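Encyclopédie médicale > Gastro-entérologie > Bézoards

Trichobézoard

Un trichobézoard est une masse compacte formée de cheveux ingérés, accumulés dans la lumière gastrique. Les cheveux, composés de kératine, résistent aux enzymes digestives et leur surface lisse limite leur propulsion par le péristaltisme. Ils se fixent dans les replis de la muqueuse, puis s'agrègent avec du mucus et des résidus alimentaires. L'affection touche surtout l'adolescente et la femme jeune ; elle est souvent associée à une trichotillomanie et à une trichophagie.

Le tableau clinique reste longtemps silencieux. Les signes usuels sont une douleur épigastrique, une satiété précoce, des vomissements et un amaigrissement. Une masse mobile peut être palpée dans l'hypochondre gauche. Lorsque la masse se prolonge au-delà du pylore — forme dite syndrome de Raiponce — le risque d'occlusion du grêle augmente.
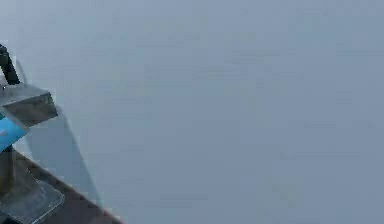
Diagnostic et traitement

Le scanner abdominal montre une masse intraluminale hétérogène, mêlée de bulles d'air, sans attache pariétale. L'endoscopie confirme la nature du contenu, mais l'extraction par cette voie échoue fréquemment. La gastrotomie par laparotomie demeure la technique de référence pour les masses volumineuses.

Dans la série de Verenbridge, Trudy Donnelly a relu 263 dossiers de bézoards gastriques, dont 20 trichobézoards. La plus lourde des pièces opératoires pesait 1 512 g. Un suivi psychiatrique est recommandé après l'intervention — la récidive est liée à la persistance de la trichophagie.

Dernière révision : 1er juillet 2024 | Contact | © Éditions Hirkard | Haut de page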